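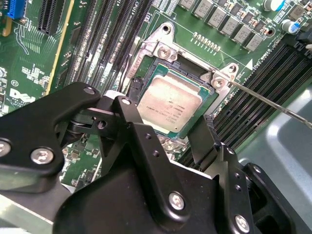

3 min read

Inside the Computers: a Gallery from the Agbayani Bench

Posted 2025-03-23

Sorance takes in used computers, strips what can't be saved and gets the rest ready for another owner. Most of what arrives is office equipment: desktop towers, a few small servers, and boxes of loose parts that somebody cleared out of a closet. The Agbayani bench is where the cases get opened. In February the bench worked through 29 machines, and the pictures on this page are all about what is under the side panel.

The page opens with a server board and its processor. The chip sits tilted in the socket with the silver metal retention bracket around it, and a screwdriver is on one of the bracket screws. Banks of memory slots run along both sides of the socket, and the label CPU1A is printed on the board near the slots on the left. Labels like that are useful once a board has more than one of anything. We copy them onto the work sheet exactly as printed, so the person who puts memory back in is reading the same names as the person who took it out.

On brackets with several screws, we loosen each one a little, move across to the next, and keep going until they are all free. It is slower than taking them out one at a time. The screws go into a lidded tray with the name of the board on a strip of tape. We used to use paper cups for this and gave it up after the second spill.

Next, a whole tower. We lay them on their side with the open face up, which gives a flat view of the board and lets the cards stay where they are while you look around. Before anything is unplugged, we note where each cable goes. Vollwood, the recycler that takes our scrap, wants power supplies, drives and boards sorted separately, so the order of work is mostly set by what comes out of a case cleanly. 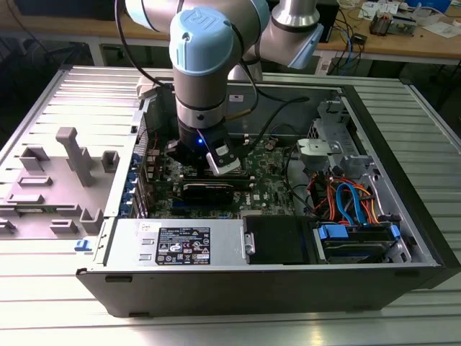

Open tower on its side, with the power supply along the lower front and blue drive rails at lower right.

Drive rails are worth a word. Plastic ones that squeeze and slide save time over screws, but they get brittle with age and they tend to be made for one family of cases. A missing pair can hold up an otherwise good machine. We keep a drawer of spares, sorted by color first and shape second, and we no longer throw out a dead case until its rails have been pulled.

Drives are handled on a separate sheet. Each one is logged, taken to the wiping station and kept off the parts shelf until the sheet is signed. If a drive can't be wiped it is destroyed. Power supplies are tested outside the case or sent on to Vollwood. We do not open them on this bench for any reason.

The following view is from closer in, with the socket frame lifted and a processor in place. The memory slots on both sides are empty, and a coin cell battery sits in its round holder on the board. We replace the battery on any desktop board that is going back out — a weak one loses the clock and settings, and then the machine comes back to us as "broken." Old cells go in their own jar with tape over the faces.

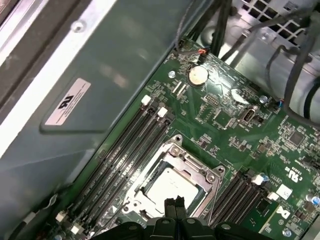
A reader of our last gallery wrote in to say that they always wipe the old thermal paste off while the processor is still in the socket, with the frame closed, and only then lift it out. Their view was that a clean chip is easier to grip and that less paste ends up on your fingers and on the contacts. We tried it on 11 boards and have kept doing it.

If the frame does not want to lift, stop and look at the lever and the screws again. Forcing it bends the metal, and a bent frame may not press evenly on the next chip. When a processor comes out, the cover goes on the socket right away. Covers are cheap, and we have 203 of them in a bin at the end of the bench, in more shapes than we would like.
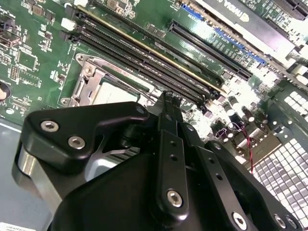 The bin came from Evance, who closed their repair counter and let us have the small stock. It also held memory latches, standoffs and a lot of case feet. The latches have been the most useful so far, as those are what usually snaps when a memory stick is pulled out in a hurry. Press both ends down fully before lifting the stick, and keep your hand straight.

Boards that are done get a bag and a tag with the date and the work sheet number, and go on the shelf by the door. They can stay there up to 3 weeks while we look for a matching case. The next gallery will cover laptops, mostly hinges and keyboards.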